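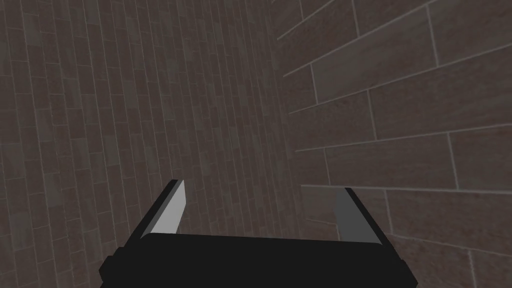
I first heard of the Grundside ledgers from Renu Rastogi, over a very bad cup of tea, in May. She'd been reading them for her book on the salt strike and wanted me to see one for myself. So off I went, with a pencil and a packed lunch, expecting columns of figures and a stiff neck.

Well, I got the stiff neck! But the clerks at Grundside wrote everything down. Who was fined for swearing, who was owed boots, whose wife came to the gate on pay day to get to the wages first (good for her).

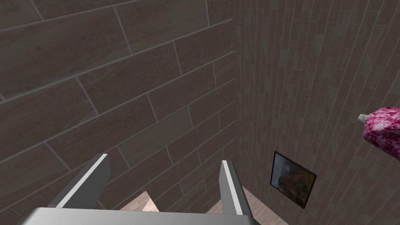

The strike itself takes up 2 pages. That's it. The company had 2,465 people on its books that spring, and one morning 200 of them are marked "absent" in the same neat hand, as if they'd all caught a cold.

Renu's book, The Salt Gate, starts from that one word. She follows the families out of the town and down the coast to Plavier, where a fair few of them settled and changed their names. I read it in a weekend and missed a dentist's appointment – no regrets.
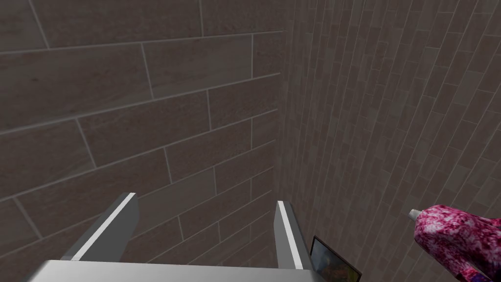 King-fai Yeh, who is working on the harbour records at Plavier, thinks she's too kind to the strike leaders, and he may be right. There's a chapter on the missing relief fund that I'd have liked to be twice as long. I've been back to the ledgers since, and I'm still only on the second volume.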